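Detby Worktable, White Top, Fixed Height

Made by Cloltanen
Price: 2,099
Delivery: 12 working days
Guarantee: 2 years on the top, 12 on the legs and underframe

We have been selling the Detby longer than almost anything else in the shop, and it is still the table we talk people into when they come in looking for something fancier. It is a plain white table with four square legs, and it does its job day after day without needing much from you. Families buy it for the kitchen, teachers buy it for the craft room, and a good many people take one home for sewing and then find that the rest of the household has moved in around it (homework, seed packets, the jigsaw that was only going to be there for the weekend).

The top is thick enough to lean on with both elbows, and we have rounded the corners a little because we have all walked into the old ones. The finish is matte, so a lamp or a bright window doesn't glare back at you while you are trying to read a pattern. Pencil comes off with a damp cloth. Ballpoint takes a bit of dish soap and some patience. Please keep scouring powder well away from it, and put a mat under the iron!
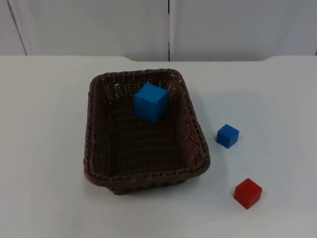 Putting it together is a pleasant enough job for two people and a slightly grumpy one for one person. The legs bolt on from underneath with the key in the box, and you will want the top lying face down on a blanket while you do it. Leave all the bolts a little loose until the last leg is on, then go around and tighten them. Each foot has a leveler that turns by hand, and if your floors are anything like ours you will be glad of it.

Gönül Kurtuluş, who runs our Miltitz showroom, has had a Detby at home since her oldest was in a high chair. She recommends the linen drawer to anyone with small children, and she is right, although we should say that the drawer is sold separately and has to be fitted before the table is turned over. Ask for it when you order and we will put it on for you at no charge.

The delivery price covers bringing the table to the room you want it in, on the ground floor or one flight up. For anything higher, do give us a call first so we can send an extra pair of hands. We take the cardboard away with us unless you'd like to keep it, and children usually would.

Goes well with
Kaewsai stacking chair, natural or gray, 335 each
Detby linen drawer, fits under either long side
Cloltanen felt pads, set for four legs

Good to know
The white is a soft white, a shade warmer than printer paper. If you are matching cabinets, ask us for a sample chip and we will mail you one.
The older Detby drawer does not fit this frame. We still have a few of the adapter rails in Miltitz.
Price checked 9 Mar 2018. The next price list comes out in June.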